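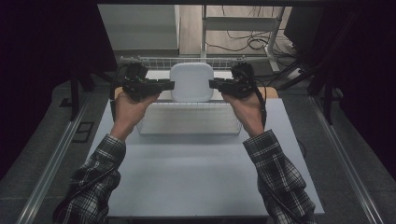

Getting a good hold on a smooth white container, with a white wire rack on the table.

Why do drying racks have so many holes?

I used to think a dish rack was the most boring thing in the whole kitchen. It sat next to our sink, it was white, it held plates, the end. Then one night I put a wet lunch box flat on the counter, went to bed, and picked it up the next morning. There was a puddle under it! A whole night had gone by and the water was still sitting there. The cup on the rack right beside it was dry as toast.

So I went looking for the answer, and now I like racks a lot more than I used to.

Where does the water go?

When you wash a box or a bowl, water clings to it. Some of it slides off as drips (gravity does that job for you). The rest has to float away into the air in tiny bits much too small to see. That's called evaporation, and it's the same thing that happens to a puddle on the sidewalk after the rain stops.

For evaporation to work, air has to be able to reach the water. Put a box upside down on a flat counter and you've made a little room with no door. The damp air inside has nowhere to go, so the water just stays put. My friend Parvathi Hegde calls this "the wet sock problem," and if you've ever left swim socks rolled up in a bag, you know what she means.

What the wires do

A wire rack is mostly gaps. Thin wires cross each other to make a grid, and the grid holds your dish up while touching it in only a few small places. Drips fall through. Air sneaks in from underneath. Even a rack lying flat gives you a thin layer of air under the dish, and that little bit of space makes a big difference.

Lots of racks have a raised part along the back too, with wires standing up in a row. You can lean things on it! A lid does really well like this, because the water runs down to the bottom edge and drips off.

Slippery when smooth

Shiny containers are tricky to pick up, especially with soapy hands. I dropped one on my foot last June and said a word I won't write here. What works for me is holding it from both sides at once and pushing in gently, the same amount on each side. If one side pushes harder, the box slides toward the other. The push that keeps it from slipping works together with something called friction, the grabby feeling between two things that touch. Water and soap make friction weaker, so rinse the suds off first.

Try it yourself

You need 2 plastic lids the same size, a wire rack, a plate and a spoon.

Put a spoonful of water on each lid and swish it around. Tip off the big drips. Lay one lid face down on the plate. Put the other one face down on the rack. Now leave them both alone for 30 minutes (go draw something, or bug your brother) and then turn them over.

Which one feels drier? Mine still had drops on both, so I put them back and waited 4 hours. After that the rack lid was dry and the plate lid was not even close.

If you want to keep going, try leaning a third lid against the back of the rack, or do the whole thing again on a rainy day. My neighbor Kwame tried his next to an open window and beat my time by a mile, and I'm still a bit jealous.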